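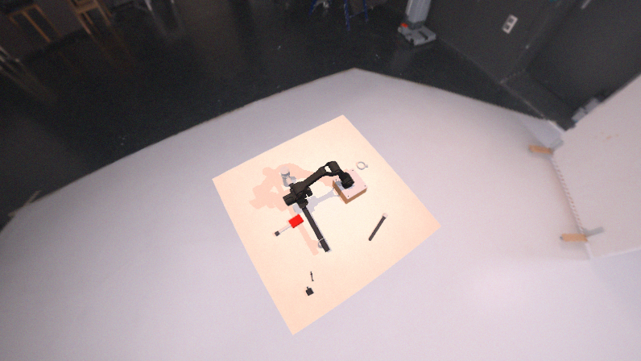
What is a floating floor?

A floating floor is one whose boards or panels are joined to each other but not fixed to the base beneath, so that the whole surface can move slightly as a single sheet.

Construction
The usual build-up has three parts: a level base, an underlay and the finished boards. The underlay evens out small faults in the base and reduces the sound of footsteps. Older floors were glued along tongue-and-groove joints. Most later types use a shaped edge that locks when one board is angled into the next. End joints in neighbouring rows are staggered, commonly by at least 300 mm.

Movement
Wood-based boards swell in damp air and shrink in dry air, mostly across their width. A gap is therefore left along every wall and around pipes and door frames, and is hidden by skirting or a cover strip. In the Pelidon system, sold mainly in and near Stesby, the gap is set at 8 mm for small rooms and increased for runs of over 30 m². Where the gap is missing or blocked, the floor may lift in the middle of the room, a fault known as peaking. Heavy fitted units are normally placed on the base itself, as they can pin the boards at one side and force the joints apart at the other.

Base and damp
The base must be dry, firm and flat. Pelidon allows a dip of 2 mm under a straight edge; deeper hollows are filled. On concrete, a plastic sheet is laid first with its joints taped. Boards laid over a hollow flex underfoot, and the locking edges wear.

Related types
Nel boards have a cork backing and need no separate underlay. Nodia panels are square and lock on all four sides, which allows a single panel to be taken out from the middle of the floor with a suction lifter. Neither type is suited to wet rooms. A floating floor should not be confused with a raised access floor, which stands on pedestals above a space for cables.

Last updated: January 2018

Comments

Does the gap figure include the thickness of the skirting? The article isn't clear.

The gap is measured from board to wall, before the skirting goes on.

Nodia panels can be lifted without the suction tool if the room is small, but the edges chip easily.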